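Mikcombe meeting rooms to open for evening bookings

Flurville Council will open the meeting rooms at its Mikcombe building to community groups on weeknights from August, after a trial over the past year drew more interest than the building could handle.

Under the new arrangement, 4 rooms will be available from 5.30 pm until 9 pm. Groups based in the shire will pay no hire fee for their first booking each month. After that the charge is $9 an hour, the same as the daytime rate for not-for-profit groups.

The council received 173 booking requests during the trial, which was limited to two evenings a week. Many came from groups that had lost their usual space when the Jalali Street hall closed for roof repairs. A language circle, a quilting guild and two junior football clubs were among those turned away at least once.

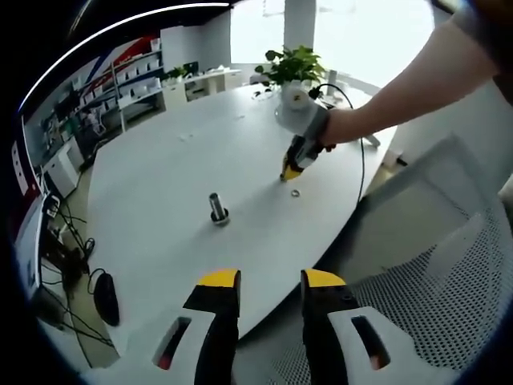 The Jalali Street hall is not expected to reopen this year. Work on the roof was delayed when damaged beams were found above the kitchen, and the council has yet to appoint a builder for the second stage. Groups with regular bookings at the hall will be offered a place at Mikcombe before bookings open to everyone else.

A report to the council said most groups asked for a table, chairs and somewhere to make tea. Few wanted a projector, and only the larger clubs needed the foyer as well. The report recommended against buying new furniture and suggested the money go towards better lighting in the car park and along the footpath to the bus stop. Councillors agreed, and the lights are due to be in place before the evening bookings begin.

Some residents of Distance Road had raised concerns about noise and parking. In response, the side gate will be locked at 8 pm and groups will be asked to use the main entrance when leaving. Amplified music will not be allowed in any of the rooms. The council will review the arrangement after six months and publish the results on its website.
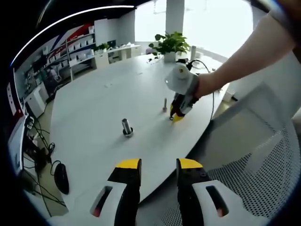 How to book

Bookings can be made online or at the front counter of the Flurville library. Each group needs to name one adult who will collect the key card and sign it back in the next morning. A refundable bond of $300 applies to events with catering, but ordinary meetings do not need a bond.

Rooms must be left as they were found, with rubbish taken to the bins behind the building. Tea and coffee are not supplied — groups should bring their own, along with milk and cups. The kitchenette has a kettle, a small fridge and a sink.

Regular bookings can be made for up to one school term at a time. Groups that miss two meetings in a row without letting the council know may have the rest of their bookings released. 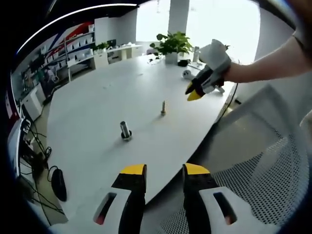 A white oval table near the windows.

Forms for former Jalali Street hall users are available now and should be returned to the library. General bookings open two weeks later. The conditions of hire, including insurance requirements for sporting clubs, can be picked up from the front counter.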